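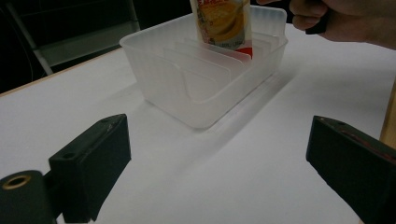 袋装食品的立式收纳

速食汤料、布丁粉、烘焙预拌粉一类的软包装平放堆叠时,下层容易被遗忘,袋角也容易折损。改用带隔板的收纳盒竖放,取用时不必翻动其他袋子。

一、选盒
磨砂半透明塑料盒即可,能隐约看出余量。盒身上宽下窄的款式,隔板间距应以底部尺寸为准。购买前量柜深,盒口外翻的边缘要计入总宽。

二、隔板
三片隔板可分出四格。隔板选圆角,薄袋不易刮破。格宽以袋子装满时的厚度加一指为宜,过宽则袋子下滑、弯折。

三、放入顺序
1. 先擦净袋底粉末。
2. 从最后一格开始,袋子垂直放下,印有品名的一面朝前。
3. 高袋在后,矮袋在前。
4. 新购入的放在同类后面,临期的移到前面。

四、已开封的袋子
排出空气,袋口折两次后夹紧,夹子朝上。开封日期写在袋口下方,不要写在折叠处。粉类受潮结块后不再放回盒内。

五、承重
层板上并排放几个盒子时,先核对层板标注的承重。单盒装入2,000克以上时放在下层,液体类软袋另放,不与粉类混装。

六、清洁
隔板抽出,用温水加中性洗涤剂清洗,晾干后装回。不用钢丝球,磨砂面划伤后易积垢。

Karine Simard 整理,5月6日更新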